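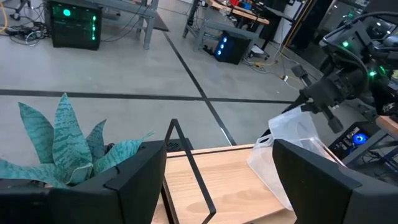 Clirkus 703 Outdoor Film Screen
Front projection, free-standing, four metres wide

Price: $500 including GST
Availability: In stock
Sold by Lindus Screening Supplies

The Clirkus 703 is a big white rectangle that stays where you put it. We have sold outdoor screens long enough to know this is a rarer quality than it should be. Most of our customers come to us after a season with a bedsheet, a clothesline and a light breeze, during which the leading man's face spent two hours slowly inhaling and exhaling.

The 703 is for backyard screenings, school ovals, surf clubs, caravan parks and the sort of film society that meets outdoors in summer and argues indoors in winter. It suits pictures shot in widescreen, which covers most things anyone will ask you to show. You can run older, squarer films on it too. They will have a blank strip down each side, and someone will come up at interval to tell you about it.

The surface

The screen is matte white with a black backing, so light from the street or the neighbour's kitchen doesn't come through from behind. Gain is neutral. We get asked for silver surfaces fairly often, usually by people who have read about them, and our advice is to spend the money on a brighter projector. A silver screen looks marvellous to the person in the middle seat and rather gloomy to their friends.

The fabric attaches with elastic loops around the whole edge. Start with the corners, then the top, then the bottom, then the sides. Starting anywhere else gives you a crease that runs diagonally through every close-up. It wipes clean with a damp cloth and a little dish soap. Please don't iron it. We've put this on the carton, in the manual and on a tag sewn into the hem, and we still sell a steady number of replacement fabrics every December.

The frame

Aluminium tube, push-button joints, two feet. The feet spread wide and have holes for pegs, and there's a tie-down point at each top corner. All pieces are colour-coded at the ends: blue goes to blue, red goes to red, and the one that is left over is the centre brace, which goes in last. If you finish without a centre brace in your hand you have done it properly, or it's still in the grass.

Two adults can put it up without raising their voices. One adult can put it up as well, but the second half of the job is mostly running from one end to the other.

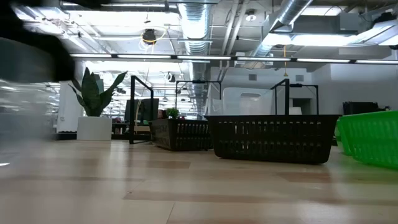 Wind is the enemy. The guy ropes supplied are good ropes and the pegs are decent pegs, and in a gentle evening breeze that's all you'll need. On sand or hard ground, use weights on the feet (sold separately, sorry, the freight on a box of weights would make you weep). If the gum trees are roaring, take the screen down and show the film in the lounge room. A screen this size is a sail with ambitions, and the warranty does not cover neighbouring glasshouses.

What you get

Frame in labelled sections
Matte white screen fabric with black backing
8 guy ropes
8 ground pegs
Kakar carry bag with shoulder strap
Printed instructions, with drawings

What you don't get

A projector
Speakers
An extension lead long enough to reach the power point
The right to show a film to the public, for which see below

About the Kakar bag

Earlier versions of this screen came in a zip-up bag that fitted everything perfectly on the day it left the factory and never again. The Kakar is a roll-top bag and is cut far too big on purpose. You can shove a badly folded screen into it in the dark, with cold hands, while a child asks whether the dog in the film really died. It has a pocket for the pegs. Use the pocket.

Choosing a projector

We don't sell projectors, so we can afford to be frank. Brightness matters outdoors more than any other number on the box, and no projector at this price or ten times this price will beat the sun. Wait until it's properly dark. In southern states in high summer that means a late start, and if the audience is under ten you may want a short film or a lot of chairs that recline.

Set the projector square to the screen and far enough back to fill the width. Keystone correction will rescue you if it's crooked, at the cost of some sharpness. A milk crate under the front will do the same thing for less.
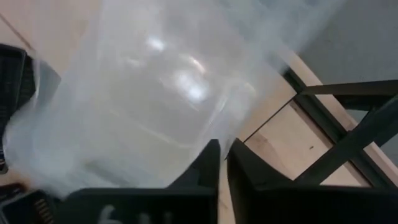 Translucent plastic bag, gathered at the bottom

Screening rights

Showing a film to your family in your own yard is one thing. Showing it to the whole street, a school or a paying crowd is usually another, and you'll generally need a licence from whoever distributes the title. Sort this out before you print the posters. Owning the disc doesn't count, and neither does having really loved the film as a teenager.

From the bench

The 703 was drawn up by Fouad Ragab, who ran projection for a travelling film night before he joined us and has strong feelings about black borders. The border on this model is wider than on the old Ccori screen it replaces. Fouad's view is that a picture that spills slightly over its edge should vanish into something dark. He was also asked to add a cup holder to the frame, and declined.

Ccori owners, please note that your frame won't take the 703 fabric. The tube is a different diameter and the loops land in the wrong spots. Ccori fabric is still available while stock lasts, and pegs and ropes are the same for both.

Delivery and returns

We ship to all states and territories. The carton is long and will not fit through a parcel locker, though one courier has tried. If you change your mind, send the screen back unused in its carton and we'll refund the purchase price less freight. Once it has been pegged out in a paddock it's yours.

Spare parts: joints, feet, ropes, pegs, centre braces (popular). Use the contact form and put 703 in the subject line.

Page updated 11 Apr 2024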